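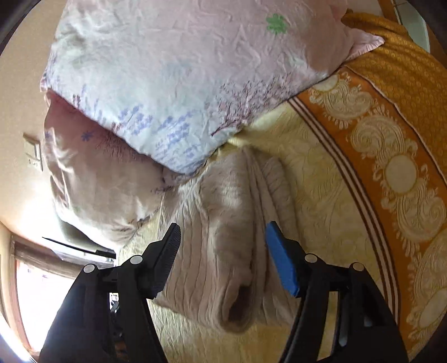
Pale bedding on the bed

Ruvthorpe, the four-piece led by singer Kaede Kudo, will go back on the road in September with 14 dates, starting in Lidositz. The band has not toured since drummer Tarık Dağdelen hurt his wrist, and he will be behind the kit for every show.

The new album, Pada, was recorded in three weeks and will be sold at the merchandise table before it reaches stores. Kudo said the set will lean on the older songs – "people have waited long enough to hear them" – with four or five new ones in the middle.

The Lidositz hall holds 600, and 181 tickets were left when this issue closed. Doors open at 7 p.m.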